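Clomimlow sim kitchen - wrist camera set, fault subset

README, please read before training on this

What's in here
Simulated kitchen episodes, wrist view only, plus joint logs and gripper state. 628 episodes in total. 34 of them are bad and live in the folder called faults. Kept on purpose, do not merge them back in.

What went wrong
Planner was working from an old collision map. Someone (me, Riaan) updated the kitchen layout and didn't rebuild the map, so the arm thought it had free space where it didn't. Result: hand driven right up close to big flat surfaces, camera view mostly blocked, and the run carried on anyway. No stop raised. The proximity check should have caught it but it was reading the same stale map, so it was happy.
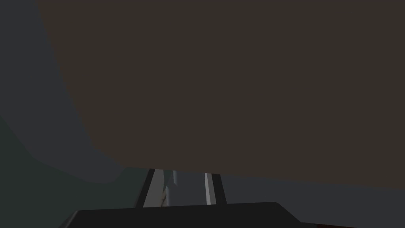

Second problem, found by Azadeh Safavi while going through the logs. Gripper state says "closed, holding" in some episodes where the fingers are open. The flag is set when the close command goes out and never checked against finger width. So do not trust the holding column in faults. Use the width column, that one is read from the sim directly and is fine.

Mojtaba Hashemi re-ran the 34 with a fresh map. Stale-map fault gone in all of them. Holding flag still wrong, seperate bug, still open.

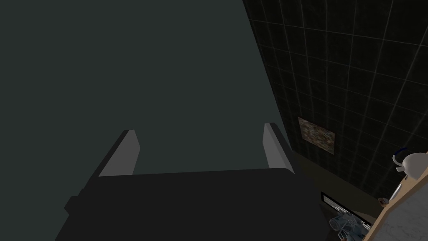
Wrist view, fingers apart and nothing held. Kettle and counter edge at lower right.

Files
episodes/ - the good ones
faults/ - the 34, same layout as episodes
logs/ - one text log per episode, joint angles and width
notes.txt - Azadeh's notes, rough

Known issues
- holding flag, see above
- logs stop at 800 steps even if the episode ran longer. Limit was hard coded, sorry
- contact forces missing from faults, recorder wasn't switched on
- glassware sometimes drops out of the depth images, colour is ok

If you are using this on the Rallmont arm
Don't replay the fault trajectories on hardware. Not even slowly. In sim nothing breaks, on the real arm that's a hand into a panel. Régis Bodin has put a block in the replay script that refuses anything from faults/, please leave it in.

To do
- map rebuild as part of layout save (Riaan)
- stop the run when the map is older than the layout
- fix flag, then re-export in July
- check wether the Zamani set has the same thing, it used the same planner

Questions to Riaan Rampersad or Ardalan Heydari. Ardalan knows the planner side better than I do.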